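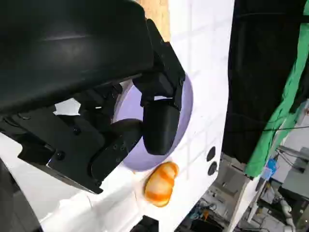 Wrist camera segmentation merges small object with the panel

Posted by Meenakshi Bhat

I have an arm with a two-finger gripper and a camera on the wrist. The job is to pick small things off a white panel that has faint grey grid lines on it. The panel also has a round lavender recess and a couple of small black holes.

The object giving me trouble is an orange and white striped one. The detector finds the orange bands and treats the white ones as panel, so I get two or three thin blobs in place of one object. The grasp planner (Okar, default settings) then picks the biggest blob and its centre is off to one side. Out of 114 logged attempts, 38 were aimed at the wrong spot.

The fingers also cover part of the recess when they are near it, and the circle fit I use as a position check drops out. Is there a sensible fix for either of these without retraining the detector?

Colton Chisholm

Have you tried better lighting? Ours was fine after we changed the lamps. Might also be the exposure, turn it down a bit.

Prakash Thomas

Exposure may help with the white bands but I would fix it in the software first.

For the blobs, run a morphological close on the mask before you label the components. Start with a kernel a little wider than the widest white band as it appears at your usual approach height. If the height changes a lot, scale the kernel from the arm pose. Then take the centre from the convex hull of the merged blob and pass that to Okar as the target. Check that the close doesn't join the object to one of the black holes if they get through your colour threshold. Masking the holes out by known position is easier than tuning around them.

For the circle, don't fit to the whole outline. Project the finger shapes into the image from the gripper opening, grow that mask by 20 pixels, and throw away any edge points inside it. Fit with RANSAC on what is left. A third of the rim is normally enough if the points are clean. If there is less than that, keep the last good fit and move it using the joint readings until the rim comes back.

The grid lines can give you false edges too, so filter on the lavender side of the rim by hue.

Meenakshi Bhat

Thanks Prakash. The close and hull part is in and the target sits on the middle of the object in the frames I replayed. I haven't done the finger mask yet, as my gripper model has the wrong offset for the pads.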